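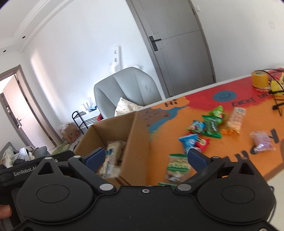 零食装箱:纸箱放在桌边,袋装零食摊在印花桌垫上

零食箱常见问题

最后更新:2021年11月

一箱里装多少包?
标准箱装9包,口味由装箱当天的库存决定,每箱不完全相同。小箱装5包,只在春季供应,每年4月开放登记。

可以指定口味吗?
可以写明不要哪一类,例如不要辣味、不要含花生的。不接受逐包点单。备注请写在登记表最后一栏,写在收货地址里的备注我们看不到。

零食为什么不直接从货架装进箱子?
所有零食先摊在桌上,核对保质期和包装是否完好,再一包一包放进纸箱。剩余保质期不足2个月的不装箱。

装箱有顺序吗?
有。饼干类和容易压碎的放上层,较重的袋子放箱底,小包装最后塞进空隙。膨化食品袋子鼓,占地方,一箱最多放两袋。袋子不扎孔放气。

用什么箱子?
普通瓦楞纸箱,由Gasteck供应,箱内不另加塑料袋。箱口用胶带封成“工”字形。箱子可以回收,拆之前请先撕掉面单。

箱子到手时压扁了怎么办?
外箱变形但零食完好的,不补发。包装袋破损或漏气的,请在签收后5天内把破损处和面单各拍一张照片发给我们,下一批装箱时补寄同类零食。

饼干碎了算破损吗?
袋子没破就不算。

过敏信息在哪里看?
以每包零食自身的标签为准。箱内附有一张清单,只列品名,不列配料。进口零食如果没有中文标签,清单上会注明,需要译文可以来信索取。

可以寄到学校或公司吗?
可以,请写清楚收件人姓名和楼号。寄往Fleltarwood园区的箱子统一送到前台,不上楼。

多久寄一次?
每月一批。登记截止后开始装箱,一般2天内全部寄出。上一批共寄出794箱,装箱时间比平时长,有部分地址晚到,已经单独通知过。

可以捐零食进来吗?
可以。只收未开封、独立包装的零食,不收巧克力、冷藏食品和自制食品。寄来之前请先与Thu Vương确认数量,仓库放不下时会请您改到下一批。

可以来现场帮忙装箱吗?
可以,每批需要的人手不多,请提前报名。现场提供胶带和剪刀,不需要自带工具。装箱桌上不放饮料。报名和排班由Krisztina Gulyás负责。

怎么取消?
在登记截止前回复确认邮件,写“取消”即可。截止后箱子已经排入装箱,只能从下一批起停寄。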